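Search this site
Search

# Nulleo two-arm cell: setup and upkeep

Posted by the Astness bench team, last touched in August

Read this before you move anything. The Nulleo cell has two white arms on one brown table, and they share a workspace, a floor full of cables and a talent for being almost right. The notes below cover how we set it up, how we look after it and what goes with the recordings. They replace the Midham notes, which were written for a different table and, judging by the contents, a different universe.

## What is in the release

3,596 episodes, 518 of them redone after the finger swap. Each one has the overhead view, both wrist views and the joint states. The button assembly and tableware tasks share a table layout, so parts from one may be lying around during the other. File names follow the old Kadrić scheme, which made sense to whoever thought of it.

## Starting up

1. Clear a path between both arms and home them one at a time. Homing them together is allowed by the software and by nothing else.
2. Wait for the green rings at the bases.
3. Check the cable slack with each arm at full reach. The loops should look a bit too generous. Tidy loops are how we came to own spare cables.
4. Open the grippers and run the wrist view check.

## Wrist view check

Point the gripper at a plain patch with nothing between the fingers. Both tips should show at the bottom of the view, one on each side, with the gap near the middle. If one finger takes up noticeably more room than the other, the camera mount has crept. Loosen it, straighten it, tighten it, look again. Soft shadows on the background are fine. Chasing them with the desk lamp is a hobby.

While you're there, look at the silver screws in the finger housings. They get a paint mark after tightening, and a mark that no longer lines up means the screw has been traveling. 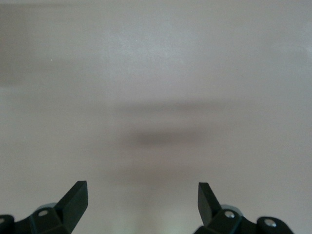 Kadrić bench adds that the wrist check should come before homing, as a crept mount can snag its own cable on the way to the home pose. We tried it in that order and have no complaints, except that step 4 is now step 1 and the list above hasn't caught up.

## Every 50 episodes

- Wipe the fingertips and the gripping faces. Dry cloth, no solvent.
- Put a known part between the fingers and close slowly. Both sides should touch together.
- Follow the cables from wrist to base and feel for flat spots.
- Compare the clock on the recorder with the one on the controller. They drift apart like old roommates.

## Laying out the table

Small parts go within reach of the left arm: the orange box with the round opening, the black switch-like piece and the white cylinders. The wire rack and board sit at the near side with the blue plate on the board. Leave some bare wood showing next to the plate, otherwise the fingers have nowhere to come down. Keep the small red display at the near edge, facing up enough to be read from overhead.

Cables that run over the tabletop are tolerated if they stay out of the parts area. Loose ones on the floor belong to the floor.
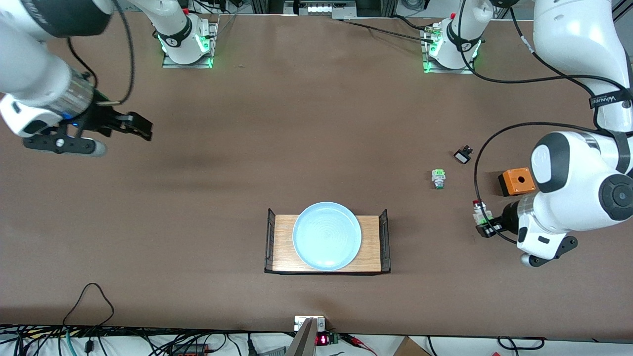

Can I run one arm with the other powered down?
Park the idle arm first, then mask it in the config. If you only cut its power, the planner keeps treating the last known pose as gospel and will route around an arm that has since been pushed aside by hand.

## Known trouble

- The left gripper sometimes reports closed when it is holding something thin. Trust the wrist view over the number.
- After a stop, the right arm comes back 2 mm off. Home it again. We have a theory, and it gets longer every month.
- Episodes from before the finger swap have slightly wider tips in view. Don't mix them into a calibration set.

Changes to this file go through the bench team. Changes to the table go through the bench team faster.

Contact | © Astness | Back to top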